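Somum (board game)

Somum is a territory game for two players, played on a ruled grid with flat counters. It is usually said to be the oldest game native to Illthorpe, a claim that rests on thin evidence. No rulebook earlier than the 1,828 copies printed by Suominen is known to survive.

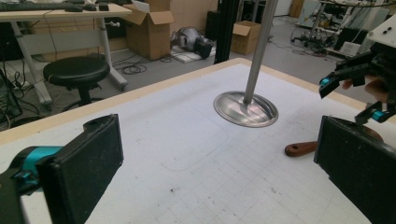 Origins

Popular accounts say that monks at Rudarbridge scratched the first grids into tabletops. Ifor Ruddock, who searched the abbey records, found no mention of the game. The supposed Latin root of the name is also doubtful – no dictionary lists it.

Play

Players take turns placing counters, and a closed row of four scores a point. Home players often rule the grid straight onto a table.
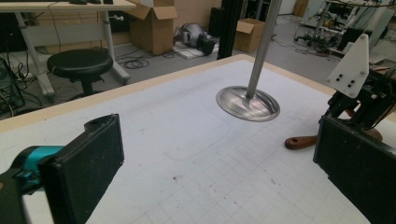
A reddish-brown wooden handle lying on a table.

Claims that skilled play takes 50 years to learn come from Suominen's own advertising and have never been tested.
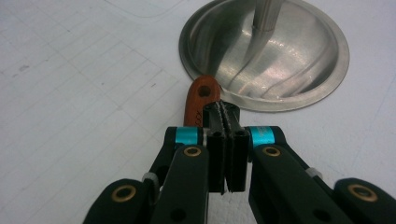
Captured counters have no fixed place in the rules. Beca Morris argues that the "capture dish" called traditional by collectors is a modern addition, and that any kitchen bowl will serve. A round stainless steel one with a wide, flat rim is as correct as the carved dishes sold to visitors. Of the 3 carved dishes said to be antique, none has been dated.

See also: Territory games; Illthorpe; Invented traditions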